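Filed under: Robots & Automation / Planning & Buying / Questions

Buying hand-held grippers for a small robotics program: your questions, answered

We get a steady stream of mail about this, mostly from teachers, small labs and shops that have just been told they can spend some money on robot learning and would like to know where to start. I love these emails! I've been planning equipment budgets at Diredora for a good while now and it's still my favorite part of the job, so I've pulled the most common questions together on one page. Updated December 2019.

Should we buy the robot arm first, or the hand-held grippers?

Grippers. You can start recording people doing real tasks long before an arm is delivered, mounted and signed off, and you'll learn a lot about which tasks are worth automating. Our own arm order went in well after the grippers did, and it was a smaller arm than the one we had penciled in. By then we knew how little reach we needed.

How many do we need?

Get 2 if you can. A single unit works fine for picking and placing, but folding, opening jars and anything with a lid wants both hands. A second unit also keeps you going when the first one is on the repair bench.

What does it cost?

Prices move too much for me to quote a whole kit, but I can tell you what we set aside for the small stuff. We budget $300 per gripper per year for wear parts (fingers, screws, pivot hardware) and another $200 for cables and memory cards. The first year we put down nothing at all for cables. Don't do that.

Is it cheaper to print the parts ourselves?

If you already own a printer and have somebody who enjoys fiddling with it, yes, and it's great fun. The Rustthorpe workshop prints all of its own fingers and has gotten very good at it. If you'd have to buy the printer too, order the parts ready made the first time around and look at printing when you reorder.

What should we ask a vendor before we sign?

- Can I buy single fingers, or only a full set?
- Are the screws a standard size?
- How long do replacement parts take to ship?
- Who pays the return postage on a warranty repair?
- Will the new model's fingers fit the old model's arms?

That last one saved us real money when we moved up to the Xia units. Ask it in writing.

Do we need a special table?

No, and please don't let anybody sell you one! An ordinary table with a steady top is a lovely place to begin. Check that it doesn't wobble, and sit down with a gripper in your hand before you settle on a height, because what feels right standing up can be murder on the shoulders after an hour.
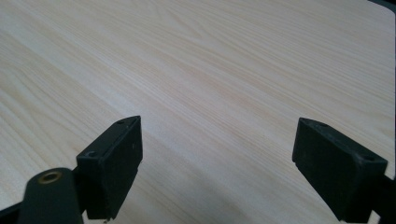
Where people do forget to spend is on the room itself. Put in a line for lighting, a decent chair or two, and shelves for the props. We keep ours in plain bins by task - cups in one, cloths in another - and it makes switching over much quicker.

How long should we plan for between ordering and starting?

We allow 7 weeks. Part of that is shipping and part of it is the pleasant business of unpacking everything, charging it, and letting people play. Do budget paid hours for the playing. People get much smoother with a gripper once they've had an afternoon with no targets.

When should we replace the fingers?

Scuffed edges alone don't bother me. Replace them when the gripping faces no longer meet evenly or when a pivot has play in it that tightening won't cure. Keep a spare pair in the drawer and reorder as soon as you open it.

Can we see a sample budget?

Yes, write to us and ask for the Trevwood sheet. It's a plain spreadsheet with the lines above already in it, and you can change whatever you like.

3 comments

Renato Lumbao
We bought one unit to "try it out" and had a second on order before July was over. Wish I'd read the part about lids first.

benchmouse
Is the wear parts figure for daily use? We'd only be running a couple of mornings a week.

Diredora Planning Desk
@benchmouse Daily use, yes. For a couple of mornings I'd halve it and keep the spare pair.

Contact | Copyright Diredora | Back to top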